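Minutes, packaging line group, Tuesday, 8:30 a.m., upstairs at Jurton

In the room: Fenna Martens (chair), Kamran Shirazi, Farhad Pakzad, Elīna Vanags (minutes). Sepehr Parsa joined by phone from the loading dock, with forklifts.

1. Last minutes
Accepted, once Farhad had the word "catastrophe" changed to "stoppage." Kamran asked that his objection be noted. Noted.

2. Case sealer, line two
The sealer stopped 29 times in December. Farhad has been through the log and puts most of it down to the new tape, which snaps when the roll gets low. Sepehr said the old tape never did that. Fenna reminded him that he complained about the old tape at every meeting for a year. Sepehr's reply was lost to a forklift.

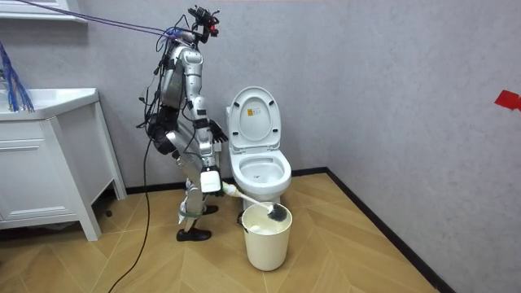
Can we go back to the old tape before the current stock is used up?
Only on line two. There are 48 rolls of the new tape left and line one runs it without trouble, so it goes there.

Action: Farhad to move the rolls. Sepehr to order the old tape from Terero, and to be gracious about it.

3. Shrink tunnel quotes
Two quotes in. Zamani wants a deposit up front and offers training on site. Didance is cheaper, but the price leaves out the conveyor, which Kamran felt was a bold thing to leave out of a tunnel. He will ask them for a full figure. There was a long discussion of whether the tunnel would fit past the pillar. It was measured last spring and the paper is somewhere — Fenna thinks the blue folder, Farhad thinks the trash.
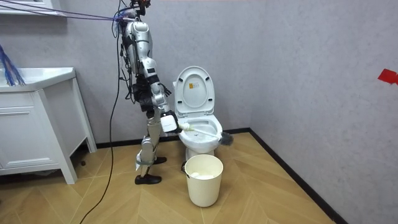 Humanoid robot with toilet brush, bathroom.

Action: Kamran to chase Didance. Farhad to measure the pillar again and write it down twice.

4. Damaged cartons
Of 1615 cartons checked at the dock, 183 had crushed corners. Sepehr blames the stacking pattern. Farhad blames the carton. Elīna suggested trying the heavier board with the present pattern for a week,

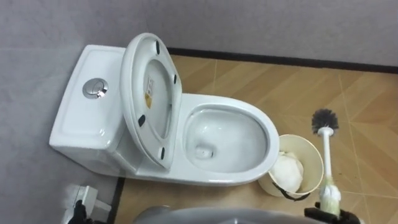

then the present board with a different pattern, and comparing the two before anybody blames anything else. Agreed, with some reluctance from both sides.

5. Any other business
The label printer on line one is printing slightly crooked again. Kamran will look at it. He said this last time as well, and the minutes show it.

Closed 9:40 a.m. Next meeting same time, same room, if Sepehr can find the stairs.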